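# Come teach a robot arm with us (paid, no experience needed)

Hi! I run the small manipulation study at Teteneo, and I'm looking for 40 people to come spend a session steering a robot arm.

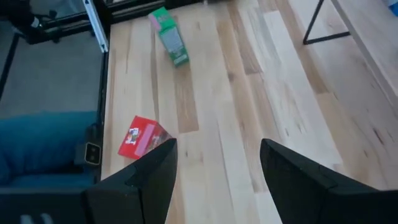
We're trying to find out how much the person doing the teaching matters. Our pilot in July used 6 people from our own lab, and the policy trained on their demos did great on boxes lying flat and pretty badly on anything tipped or leaning. My hunch is that we all grab things the same way (we've been at this too long!) and the model just copied our habits. So now I want hands that haven't picked up ours.

What you'd do: sit down, get a short practice run, then guide the gripper to pick up small cardboard boxes and set them down somewhere else. You'll do it your way. Please don't try to be neat or fast – if you fumble one, we keep it, and I'm usually happy about it. The whole thing takes 2 hours with a break whenever you want one.

We're hoping for 300 clean demos per box type by the end, then we retrain and compare against the pilot. I'll send everybody the write-up, even if my hunch is totally wrong.

You should be 18 or older and okay with sitting and using a hand controller. Lefties, I'd love more of you! Gamers are welcome too, just mention it when you sign up. If you've trained robots before, this round isn't for you, sorry.

Sessions are at our Zovevthorpe lab, and you get a gift card on the way out. Sign up at the front desk or on the study page by 11/10/2025, and tell me if mornings or evenings work better.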